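I've had the Nolley steam iron since September, the 1000 ml tank model, and use it mostly on cushion covers and curtains. It replaced a Bistier that leaked.

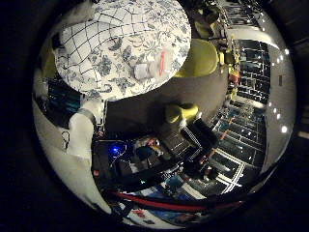
Steam is strong and steady, and the tank lasts about 10 covers. Curved pieces are the slow part. Something round in white fabric with blue floral sprigs needs the narrow tip and a low setting – the cotton setting is too fierce for prints.
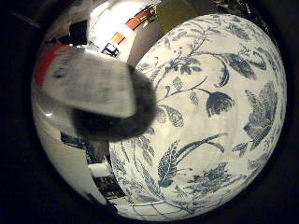 The cord is 2 metres, a bit short for my board. Descaling is easy enough. Four stars, mainly for the cord.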